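27/10/2022
By the Ruddock Smart Homes project team

We've had a cracking few months since the August update! The wiring stage at Ruddock is finished, and 40 units now have their lighting, heating and door controls running through the one Mident hub. Riltik's electricians wrapped up the last stairwell a fortnight early, so we moved straight on to the wall panels.

Across the building we've fitted 466 switches and sensors, and some 1621 metres of cable went in behind the plaster. Tenants can now set the heating by room, and the colour of the hallway lights can be warmed up in the evenings (a big favourite already).

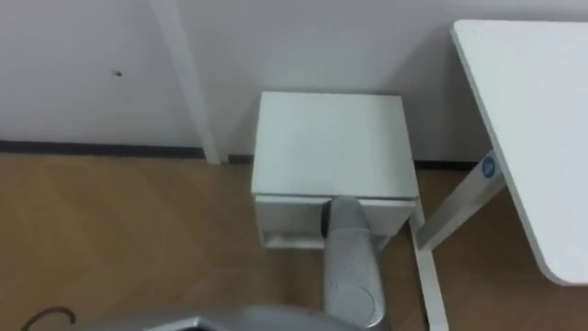 White cabinet against the wall, with its single drawer.

We did hit a snag with the hubs on the ground floor, which kept dropping off the network overnight. Wostimis sent new firmware and we've had three weeks without a dropout, so we're calling that one closed. The extra visits came out of contingency and the budget is still on track.

Next up are the tenant training sessions, the printed guides and the energy readings for the first full quarter. We'd also love to talk about leak sensors for the laundries, as the hub has plenty of spare capacity. A costing will follow with the next report.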